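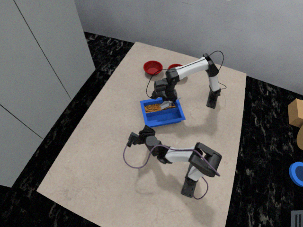
Testers wanted for Gistotum 16, a disk backup and archiving program

Gistotum is a small desktop program that copies your files to an external drive, checks that the copies match the originals, and lets you get them back. We are looking for 158 people to use the next version on their own computers for eight weeks before we put it up for download.

We know how most calls for beta testers read. You are promised early access and a chance to shape the future of the product, and then you get a broken installer and a feedback form that goes nowhere. We have filled in those forms ourselves. So please read the whole page before you apply, including the parts that might put you off.

What we want to find out

We claim that version 16 verifies a backup faster than version 15. On our own machines it does. Our own machines are clean, fairly new, and set up by the people who wrote the program, so we don't put much weight on that. We would like to see what happens on a six-year-old laptop with a nearly full drive, two antivirus programs fighting each other, and a folder of photos with names in four alphabets.

We also have a new restore screen. Our design contractor, Skekenum, says it is easier to understand than the old one. Maybe it is. A few longtime users who saw the mockups hated it, and we would like more opinions from people who have to get a file back in a hurry.

The last item is scheduled backups that start when the computer wakes from sleep. This feature has been announced twice and pulled twice. It may be pulled a third time, depending on what you report.

What you would do

Install the test version and run at least two backups a week. Once a week, restore a folder to a different location and compare it with the original. Fill in a short log each time, even when nothing goes wrong. A log that says "worked, took 40 minutes, fan got loud" is useful to us. A log that says "great app!" isn't.

Expect to spend one to two hours a week, most of it waiting for a progress bar. If you hit a real problem, we may ask you to repeat it with extra logging turned on, and that can eat an evening.

Keep using whatever backup you have now. Do not make the test version your only copy of anything. We mean this, and we will ask you to confirm it in writing. The last test round produced 1,308 reports, and several of them involved files that came back with the wrong dates or did not come back at all.

Who should apply

You need to be 18 or older and have a computer that you are allowed to install software on. A work machine is fine only if your employer agrees to it, and we'd want to see that in an email. You need an external drive with enough free space for at least one full backup. We will not mail you one.

You don't have to be a programmer. In past rounds, some of the best reports came from people who described exactly what they clicked and what the screen said afterward, with no theory about why. Some of the worst came from people with strong theories.

We have plenty of applicants with fast desktops. We are short of people with slow or older laptops, people who use a screen reader, and people whose drives are formatted in some odd way they no longer remember choosing.

Please don't apply if you mainly want a free license. You will get one, but it is cheaper to buy the program than to spend eight weeks on this.

What you get

Testers who send in logs for at least six of the eight weeks are paid $800 at the end. If you stop before that, you are paid for the weeks you completed at an even share of the total. Everyone who finishes also gets a license for version 16 with no expiration date. It does not cover version 17, whatever you may have read on the forum.

There is no bonus for finding the most bugs. We tried that once and received the same typo in thirty different reports.

Your data

The test version sends us error messages, timings, the size of each backup, and the type of drive. It does not send file contents. It does send file names when an error involves a specific file, and you can switch that off in the settings, under Reports. Please don't take our word for it. Every report is saved as a plain text file on your computer before it goes out, so you can open it and look.

Reports are stored on a server run by Baidoo, our hosting company, and deleted six months after the test ends.

How to apply

Use the form on the Testing page of the Gistotum site. Tell us what computer and drive you have, what you back up with now, and the last time you tried to restore something. "Never" is an acceptable answer. Skip the cover letter.

Applications close at 5 p.m. on the last day of October, and testing starts in November. We reply to everyone, including the people we turn down, though it may take us two weeks. If you would rather ask something in person first, our office in Prondthorpe is open to visitors in the afternoon. Ring the lower bell. The upper one belongs to the dentist.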